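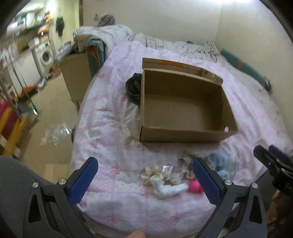 Small items on a bedspread, with the hand-held gripper and an open cardboard box.

Hand-held grippers deserve a fairer contract
Opinion
By Arif Hettiarachchi
August 14, 2018

The hand-held gripper has become an ordinary article of trade. Several suppliers now offer one as part of a kit, together with a recording service, and invite schools, housing bodies and small research groups to subscribe. The Clorutano kit, offered by Situment, is among the better known of these in our region. Our office was asked to give a view on whether member bodies should take it up. The view set out below is my own, and I hold it with some confidence.

My conclusion is that the kit is sound and the service attached to it is poorly drawn. Members should be willing to buy the first. They should decline the second until its terms are changed.

The case for the tool is easily made. A person holds it, opens and closes two padded fingers, and carries out a household task at something close to a normal pace. The work can be done where household work is done, on a bed or beside a washing machine, and with the objects a family has to hand. A scrunchie has no fixed shape. A twisted cloth presents a different edge each time it is put down. A pink ball must be held in quite another manner. Any machine that is to be of use in the home will have to manage all of these, and a bench laid out with wooden blocks teaches very little about them.

I have some sympathy with those who find such work trivial. Placing hair accessories in a cardboard box is not a grand use of public money. Yet the objection was raised in much the same form against early washing machines, and the people who raised it were seldom the people who did the washing. Tidying takes up a large part of the day for many carers. If assistance is ever to reach them, somebody must first attend closely to the small and soft things that a household leaves lying about.

The textured pads are, in my judgement, the best part of the design. Thin fabric is apt to slide from a smooth finger, and a holder who must squeeze hard will tire early. During our own trial the pads kept a fair grip on satin and on knitted cloth. They did less well with paper, and a flat wrapper often had to be approached more than once. Situment's printed guide makes no mention of this. It should.

The guide is deficient in other respects. It runs to 211 pages, of which a great many concern the software and very few concern the person holding the tool. There is no advice on rest, on seating or on the height of the surface. A bed is low for anyone standing and awkward for anyone in a chair. The competing kit from Avemow is heavier and in most ways less pleasant to use, but its instructions deal with these matters on the opening page, and members who have staff to protect will give that due weight.

I turn to the service. Under the standard terms a subscriber undertakes to supply 300 recordings in each quarter. The subscriber may keep copies, but Situment may retain the originals without limit of time and may pass them to partners whom it does not name. For a recording made in a workshop this would be tolerable. Homes are another matter. A short session at a bedside will take in the pillows, the shelves, the bag on the wall and whatever has been left on the floor. Consent given for the handling of a few objects cannot reasonably be stretched to cover all of that for ever.

The Mridha housing scheme, which examined the same terms last November, asked for a retention period of five years and a list of recipients. Both requests were refused. I regard them as modest, and I would go further by asking that any household be able to withdraw its recordings on written notice.

The quota also calls for revision. A fixed number encourages haste, and hurried work is of little value to those who must later learn from it. Payment by the hour, with a proper limit on the length of each session, would serve both parties better. I understand that four member bodies have already written to Situment in these terms. Others may wish to do so before the present offer closes.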